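Packing bench notes, month two of the arms. I do shift planning and work instructions for the small-parts hall at Bekby. I don't program anything. This is a thread on what has changed in the jobs.

Before: 12 packers across both shifts, each building a kit from start to finish. Pick, check, bag, label, sign. One person's initials on the bag, one person to ask if it came back short.

After: the trial cell takes the fiddly placing step on one kit family. Everything either side of it is still done by hand. The headcount is the same 12. The work inside those 12 jobs is different, and the job descriptions haven't caught up.

The largest change is pace. A packer working alone speeds up after tea and slows down towards the end of the shift, and the day evens out. The arms have one speed. Whoever feeds them has that speed as well, unless we put a buffer in. We put a buffer in.

The buffer is a shelf. It went through three rounds of approval as a "decoupling station".

Second change is setting out. Every run of the practice task begins with a person putting small items on the cloth between the grippers. Same items, slightly different positions, all morning. It is light work and quite tiring, and those two were never scored together on our assessment form.
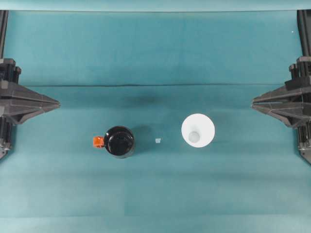
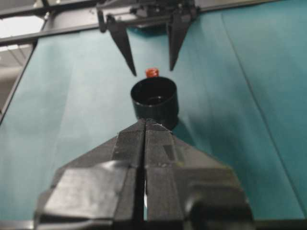
Both arms, practice items, teal cloth.
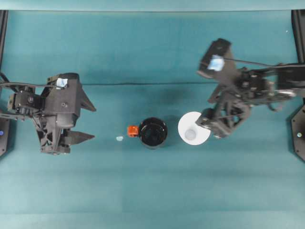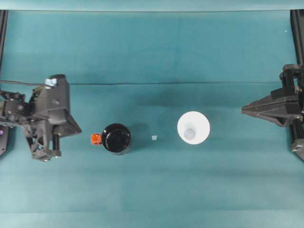
Rotation on the cell is now 56 minutes, then off to hand packing. The figure is the length of one Clornow batch, so nobody has to hand over in the middle of a record. We started with half shifts and people asked for shorter. They were right, and the error log agreed with them. Part of the strain is plain looking: a tiny pale piece lying on blue-green cloth, as in the last photo, with a black mug on one side of it and a white cup on the other. The mug and the cup you find without trying. The small piece you have to go and look for. We have asked for better light over the cell and a darker practice block.

The crease in the cloth has its own line in the handover sheet. Jaime Sampaio, on lates, wanted to know if he should iron it out before each session. The integrator, Esteves, said leave it. So the instruction reads "do not smooth cloth during a batch", and he has written "noted" next to it every shift.

Third change: sign-off. The initials on the bag used to mean "I built this". On cell kits they now mean "I checked this", and two of the older hands would not sign until the wording on the label was altered. Fair objection. It took 2 weeks to change one word, most of that waiting for label stock.

Checking is currently 100 per cent on anything the arms have touched. Zindanar, who buy the kits, asked for that and will review it in December. If it drops to sampling, the checking hours go somewhere, and I would like that written down before the review. So would the packers.

Training. The first version was a slide deck on the controller. What people wanted was: where do I stand, when may I reach in, who do I ring. Version two is a single side of A4 with those three answers and the extension number. The deck is still on the shared drive for anyone curious.

Reaching in: only with the cell stopped and the batch paused in Clornow. The stop came with the cell. The software pause is ours, added after a batch closed itself while someone was repositioning items and the record showed a kit that did not exist.

Pay grade is unresolved. Feeding and checking the cell sits between packer and line technician. The packers on rotation get the technician allowance for the minutes on the cell and no others, and payroll enters it by hand. I have asked for a flat rate.

Next post when the lighting is in. The buffer shelf also needs a lip along the front edge, trays slide off it.

Comments

ferrule_and_pin: We had the same row about initials. Ended up with two boxes on the label, built and checked. Slower, but it stopped the arguments.

Marsh Lane Nights: Does the buffer fill up when the checker is on break? Ours did, and then the feeder got told off for it.

Reply from author: Yes. The feeder stops when the shelf is full, and that is now in the instruction.

odd_sock_44: Ask for the flat rate in writing. Ours was "agreed" for most of a year.

More from this author
- Label stock: why one word takes so long
- Handover sheets that people fill in
- Noise readings in the small-parts hall
- Clornow batch records, a short grumble

Get new threads by email. Enter your address to subscribe. You can unsubscribe at any time.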